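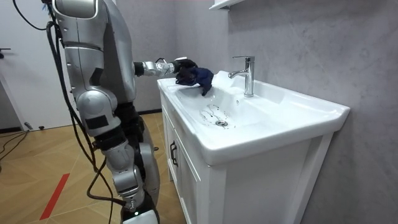
Slide 1: Saving water in small bathrooms

Thank Yakubu Nnaji for the invitation. Say who I am and that I looked after the plumbing side of the Olura apartments.

The building has 30 units, all with one small bathroom. The sinks are white ceramic and most are original. We kept them and changed the faucets and shutoff valves.

Slide 2: Where the water went

Toilets first. Worn flappers were the main trouble, and tenants rarely report them because they can't hear the leak. Explain the dye test: food coloring in the tank, wait, check the bowl.

Faucets second. Old aerators clog, people open the tap further, and the washers wear out sooner.

Slide 3: Costs

Parts came to $2,680 for the whole building. Labor was separate. Joaquim Moreira has the invoices if anyone asks. Don't get into the Skerkel quote, it was for a different job.

Slide 4: What I'd change

Start in October, before the heating calls. Shut off one riser at a time and post the notice two days ahead. We had four units with seized valves and had to come back for those.

Pause for questions. Someone will ask about low-flow showerheads. Answer: we haven't done them yet.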